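4. Preparing the work surface

The Tundex surface panel ships with a leaflet promising a "zero-upkeep matte white finish." Treat that claim the way you would treat any claim printed on a leaflet. White shows everything, and matte gives marks something to hold on to. Plan on cleaning the panel before first use and again whenever small objects are going to be set out on it.

You will need: two soft cloths, lukewarm water, a drop of dish soap, a white vinyl eraser, and a desk lamp you can move.

4.1 Lay the panel on a level table with the matte side up. The two sides look alike under a ceiling light. Run a fingernail across each one; the matte side drags a little.

4.2 Peel off the protective film slowly, starting at a corner. If it tears, warm the torn edge with your hand and start again from another corner. Do not use a blade, whatever the leaflet says about "careful trimming."

4.3 Wipe once with a damp cloth and once with a dry one. The Tundex cleaning spray sold alongside the panel did nothing in our trials at the Lostdale workshop that soap and water did not do. Buy it if you like the smell.

CAUTION: Do not use acetone, scouring powder, or melamine sponges. They leave a shiny patch, and the shine is permanent.

4.4 Switch on the overhead light and look straight down. Expect a bright patch toward the middle and grayer tones farther out. Uneven light is easily mistaken for a stain, and people have scrubbed at it for a good 12 minutes. Move the lamp. If the patch moves too, leave it alone.

4.5 Look for small marks: specks, faint smudges, thin lines like pencil. They are easy to miss on a surface this pale.

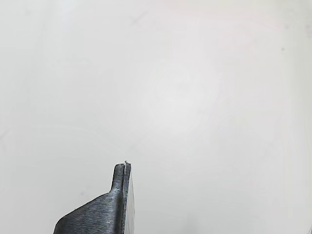
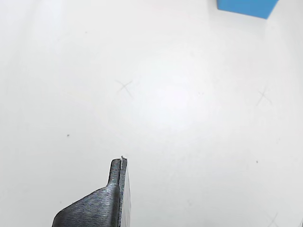
Faint marks on the white surface in both views; a blue object at the upper right in the second.

4.6 Deal with the marks in this order:

a. Loose specks: lift with a dry cloth. Don't press.
b. Pencil: vinyl eraser, light strokes in one direction, then brush off the crumbs.
c. Smudges: damp cloth, one drop of soap, then rinse and dry.
d. Anything left after 3 passes: stop. It is in the finish, and a fourth pass will only make it wider.

NOTE: Paraskevi Chatzigeorgiou, who tested the panels for this guide, disagrees with (d) and recommends a fourth pass with a warm cloth. We tried it on two panels and could not tell the difference.

4.7 Set your blocks or boxes out on the clean panel. Strong colors such as blue stand out best. Keep in mind that an object's shadow looks a lot like a gray smudge, so lift the object before you reach for the cloth.

4.8 If you draw placement lines, use a soft pencil and keep them short. The Pomitz "erasable" marker is erasable for a day or so. After that it is a marker.

4.9 Store the panel flat, with a clean cotton sheet over it. Standing it on edge in a closet is allowed by the manufacturer, but ours bowed by May.

5. Replacing the panel

5.1 Replace the panel when the marks that won't come off get in the way of your work. The leaflet gives a service life of 1,592 hours. We could find no explanation of how that number was reached, so go by what you see.

5.2 Order by part number 23. The Quiroga panel is sold as a match, but check the thickness against your old one before you peel the film.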